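Pernik book handling set

Recordings of books being gripped, stood up and laid flat with a hand-held two-finger gripper. The gripper was built in a shared workshop by Hậu Quách and Ngân Triệu. Version 8 holds 683 episodes from 12 books, all recorded in July.

Hardware

The fingers are black, with brass-colored inserts at the joints and rubber pads on the gripping faces. The camera rides on the tool and sees both fingers at all times. Books are gripped across the thickness, spine toward the camera where possible. 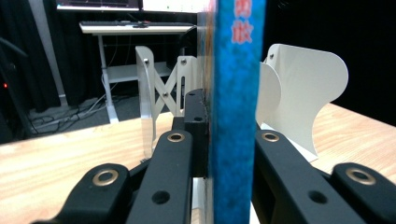 Episodes are stored one per folder, with video, finger opening and tool pose on a shared clock. Folder names start with the book number. Pose drops out in 42 episodes; these are listed in bad_pose.txt and should be left out of training.

Known issues

Pad wear was not controlled. Top edges fray and peel, and later episodes may show more slip on glossy covers. Lợi Đỗ is testing a thicker pad for the next version. 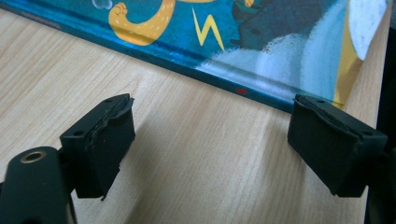
Approach to a flat hardcover, fingers open, before contact. Wear is visible on both pads.

Contact

Send corrections to Ngân Triệu. Include the folder name and the time within the clip.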